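Ondalitz Community Help > Storage and Backup > Copying Files

File count does not match after copy to external drive

Asked April 2024
Tags: copy, file count, exFAT, Maltar

I am copying an image archive from a Linux workstation (ext4) to an external drive formatted as exFAT. The copy is done with Maltar, default profile, one job, no filters. The source folder holds 1,406 files. The destination holds 1,327. The job ends with status "Completed" and the log has no errors or skipped entries.

The drive is not full. The missing files add up to 119 MB. I ran the job twice with the same result, then reformatted the drive and ran it again, and the count did not change.

All files are PNG renders in a single flat folder. They open fine on the source. The ones on the drive that I spot checked open fine too.

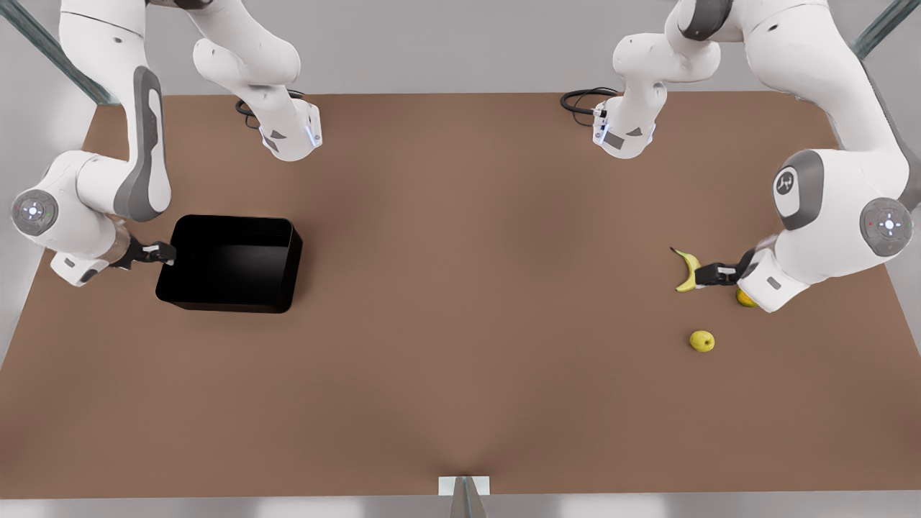

Brown tabletop with two white arms

Is there a limit on the number of files in one exFAT folder? I would like to know the cause before I send the drive to our Jutville office and clear the source.

2 replies

First reply (accepted)

It is not a folder limit. exFAT allows far more entries than that in one directory.

The likely cause is name collision. ext4 is case sensitive by default, so View_a.png and view_a.png are two separate files. exFAT keeps the case you typed but ignores it when comparing names. When the second file arrives, the system sees an existing file with that name and the copy tool either overwrites it or skips it. The Maltar default profile overwrites and does not log it as an error.

To list the collisions, run this in the source folder:

ls | tr 'A-Z' 'a-z' | sort | uniq -d

Each line printed is a name that exists more than once if case is ignored. If every collision is a pair, you should get 79 lines, the difference between your two counts. Three-way collisions will give you fewer lines. The command assumes plain ASCII names with no line breaks in them.

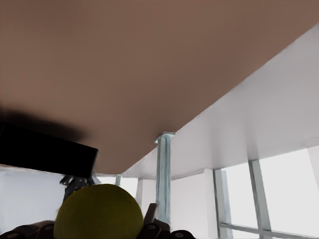
A matching name on the drive does not tell you which of the two source files survived. Compare checksums (sha256sum on both sides) and do not go by date, as an overwrite may carry over either timestamp depending on settings. Thumbnails are good enough only when the two files are clearly different. If one of a pair has the yellow-green ball below the tabletop and the other does not, you can tell by looking. Two nearly identical views need the checksum.

For the fix, either rename the duplicates on the source or pack the folder into a single tar file and copy that. Tar stores both names, but you will hit the same problem if someone unpacks it on a case-insensitive volume. Keep the source until the checksums match. 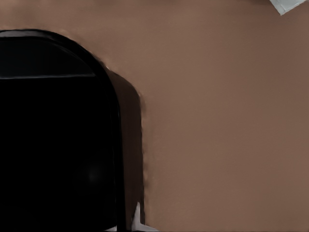 Second reply

Try a different cable. I had missing files on a Van Damme enclosure and a new cable fixed it. Also wait 10 seconds after ejecting before you unplug.

Comment on second reply

A bad cable would not give the same count on three runs. The ls command printed 79 lines here. Renamed, copied again, counts match.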